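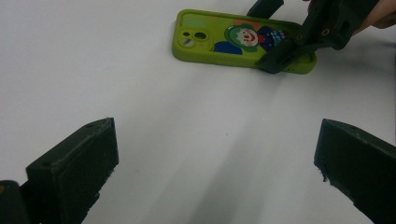
Desk and bench hire at Vedemis: frequently asked questions

How many places are there?
Vedemis has 136 places on two floors. The lower floor has 108, all bookable by the day or half day. The rest are upstairs and are let by the month.

How do I book?
Use the booking page or the terminal in the entrance hall. A booking is held until 10.30 in the morning, after which the place is released. Afternoon bookings are held until 14.00.

What size are the tables?
The standard table is the Kurkholm, 77 cm high and fixed. Height-adjustable tables are marked with an H on the floor plan and cannot be reserved for more than five days running.

Can I use a table for something other than office work?
Yes, on the lower floor. Sorting, packing, model making and cold food preparation are allowed. Soldering, spray adhesives and open flames are not. Cover the surface before using paint or ink.
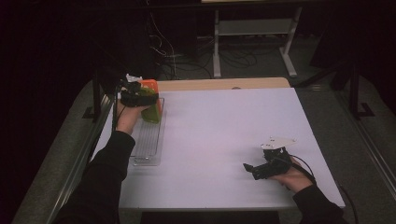
Waste from any of these goes in the bins by the rear stairs, sorted by the labels on the lids. Tables must be wiped down before the end of the booking. A cleaning charge applies if they are not.

Is there storage?
Lockers take a load of up to 792 N — check the plate inside the door, as the older Vörös units are rated lower. Locker hire is separate from table hire and runs from the first of the month.

What are the opening hours?
The lower floor opens at 7.00 and closes at 21.00, except on Saturday, when it closes at 16.00. Monthly tenants have access at all hours with a key card.

Can I cancel?
Day bookings can be cancelled without charge until 18.00 the day before. Monthly lets need one full month's notice in writing.

Does my card work at Zurkholm?
Only monthly cards do. Day bookings are valid at the site where they were made.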